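Home > Barrera Makers Board > General shop talk
Topic: Can a machine do your chores yet? (laundry, dishes, sweeping up, any of it)

mngau
Posts: 1512
Posted in August, 7:40 am

Good morning everybody, coffee in hand and a basket of clean laundry glaring at me from the sofa. My sister sent me one of those videos again, the kind where a robot with two arms folds a towel while soft piano music plays, and she wants to know if she should hold off on replacing her old dryer and just save up for a robot that does the whole business. I told her I would ask the people here, seeing as half of you work with machines all day and the other half fix what the first half breaks.

So where are we? I don't mean vacuums, I've had one of those for years and I'm fond of it. I mean picking things up, folding, wiping, putting away. And for the shop people, what about sweeping chips, sorting fasteners, all the stuff we make the new kid do?

Melur Ngau

plane_and_simple
Posts: 388

Tell her to buy the dryer! I've run the finishing side of a cabinet shop for 17 years and I have heard "two years away" for most of them. We bought a sanding arm from Drarard a while back and it's wonderful on flat doors, same size, same spot, all day long. Hand it a door with a warp in it and it sands a lovely valley right through the veneer. And that's a door. A door holds still and has corners. My wife's sweaters don't do either of those things.

I'm not against any of it, you understand. I like the arm. I say good night to it. But what it does is one job with the parts lined up for it, and a house is the opposite of parts lined up.

achong
Posts: 211

Hi Melur, and hi to the rest of you, I've been reading more than posting lately. I think I can give you a view from the inside, since folding laundry is more or less what I get paid for now (my mother finds this very funny). The short answer for your sister is no, and the longer answer is more hopeful than the short one, so bear with me.

The way I work is with a gripper in each hand, held by the handle, with a trigger to close the fingers. I do the chore with those and the whole thing gets recorded, and the recordings are what the software learns from. It means I get to feel what a robot is up against, minus the robot. The first thing you find out is how much of folding you have been doing with parts of yourself you never gave credit to. The side of your palm. Your forearm. Your chin, for bath sheets!
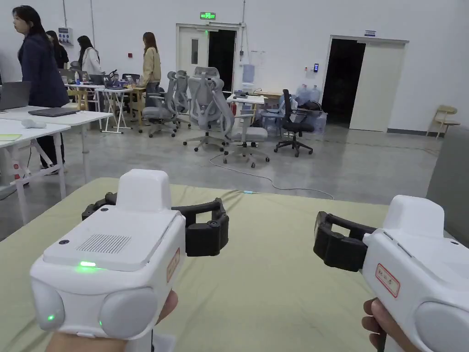
And once you've lost all that, you start planning like you never planned before. I used to just pick up a shirt. Now I look at it first, think about which bit is on top, where the next grab will be, and what the other hand ought to be holding down in the meantime. My first day I did so badly that I went home and practiced on my own laundry with two pairs of salad tongs, and I'd recommend it to anyone who says folding is easy.

But I did get better, and fast too. By the end of my first week I was turning out shirts I wouldn't be ashamed to put in a drawer. Same grippers, same two stiff fingers on each side. So when people say the hands aren't good enough yet, I only half agree. The hands were good enough for me. What was missing was me knowing how to use them, and learning is the part being worked on.

Afiq Chong

plane_and_simple
Posts: 388

Afiq, that's a nice post and I mean it kindly when I say you've made my argument for me. You got good in a week because you walked in with a whole human head on your shoulders. You already knew what a shirt was. You knew it had an inside. The software gets the recording and none of the childhood.

Dottie_in_shipping
Posts: 94

I'll put in a word from packing, which sits somewhere in between a shop and a house if you ask me. We have a Penus picking arm at the end of line two. Boxes, great. Bottles, great. Anything in a floppy polybag, it grabs air or it grabs two of them. We ended up giving it the rigid goods and leaving the soft goods with people, and everybody got happier, including the arm I think.

It took us six months of fiddling to arrive at that, and I wish we had tried it the first afternoon. I know it isn't the big dream. But it took the job that was wrecking our wrists and it left us the job where you need to squish a thing to know what it is.

greasetrap_gus
Posts: 760

Going to disagree with plane_and_simple a bit. People keep asking whether it can do the chore as well as I can. That's the wrong bar. My dishwasher is slower than me, wastes a whole rack on one pot, and can't clear the table, and I would fight anyone who tried to take it out of my kitchen. If a machine takes all night to fold a basket and gets the sleeves wrong on a third of them, I'm asleep! What do I care how long it takes?

Where I do worry is price and what happens when it drops something. A folding machine that ruins a sleeve, fine. A dish robot that lets go of my grandmother's platter, we are going to have words.

mngau
Posts: 1512

Oh, these are all so good, thank you. Gus, I laughed out loud about the platter. Afiq, could I ask you to spell out the hard parts? If I show my sister a plain T-shirt and say "here is why this is hard," what do I say? She's a very practical person and she will not take my word for it.

achong
Posts: 211

Happy to! I'll stick with a T-shirt laid on a bed, as it's the one I know best, and a bed is a trickier place for it than a table. I'll put it in the order you'd meet the trouble.

1. Working out what you're looking at. A shirt that has been tossed down has no shape to speak of. A sleeve can pass for a hem, and the neck can be tucked under where you can't see it at all. You and I guess right nearly every time without noticing that we guessed. Getting this wrong spoils everything after it, and you won't find out until you've made two folds and there's a sleeve sticking out of the middle.

2. Taking hold. You want one layer, or you want two, and you need to know which one you got. With fingertips you can rub the cloth and tell. With a stiff pair of jaws and a trigger you squeeze, lift a little, and look. On a bed there's also the sheet underneath, which is cloth too and just as willing to be grabbed. Coming in from the side at a low angle helps, and so does going for a spot where the shirt is already bunched up, because there is something there to close on. 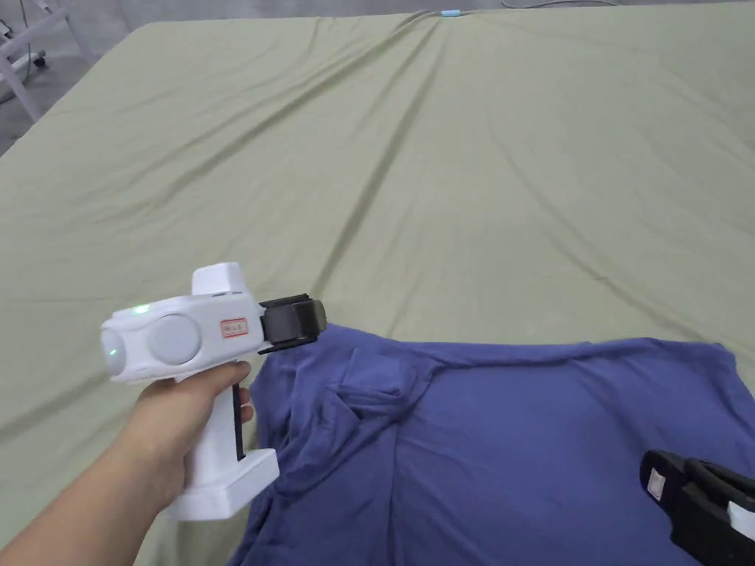 3. Spreading it out. One hand holds, the other one pulls, and you have to stop pulling before the held side comes along for the ride. Jersey stretches, so there's a moment when it looks flat and is really just under tension, and the second you let go it creeps back. I still get caught by that one.

4. The fold itself. Funny enough this is the easiest bit. If the first three went well you are only carrying an edge from one place to another and setting it down.

5. Letting go. Nobody warned me about this! The cloth likes to follow the jaws when you back away, and you can undo a perfectly nice fold on the way out. Open wide, wait a beat, then go straight back.

I do the shirt again and again, and then a different shirt, and then the same shirt thrown down a different way. After roughly 500 of them I stopped thinking in folds and started thinking in grabs, if that makes sense. My guess is that the machines will come to it that way too, with plenty of ugly grabs first.

plane_and_simple
Posts: 388

All right, that's the best explanation of it I've read, and number 3 is veneer tape on a humid day exactly. I'll come up from "never" to "not while I'm still working." Don't push me further than that, I'm comfortable here.

Dottie_in_shipping
Posts: 94

Number 2 is our polybags! Two layers or one, and the arm has no idea. I'm printing this out for our lead.

Does anyone know if that Flemeo outfit is still going? They had a demo at the spring open house with a thing that hung shirts on hangers instead of folding. Seemed sensible to me, you let gravity do number 3 for you.

greasetrap_gus
Posts: 760

I saw that one, Dottie. Somebody was clipping every shirt on by hand at the front end, so all the thing did was carry it along. Still, I'd take it. Clipping I can do sitting down with the ball game on.

Afiq, I'd like to hear how you'd rate the rest of the house when you have time. Dishes, wiping counters, making a bed. I figure wiping is closest, a counter doesn't go anywhere.

achong
Posts: 211

Gus, I'd agree on wiping, as long as there's nothing on the counter, and when was that ever true. Dishes I'd put next, plain plates into a rack. Fitted sheets I'd put dead last, I can't do those myself with all ten fingers and a spouse. I'll write more about it after supper, got to run.

mngau
Posts: 1512

Update for those following along: I read my sister all five of Afiq's points over the phone. She was quiet for a while and then said she's ordering the dryer, and could he come over and do her fitted sheets. I told her to read the last post first.

plane_and_simple, which model was the sanding arm? My neighbor does flat doors and nothing else, and he's been asking.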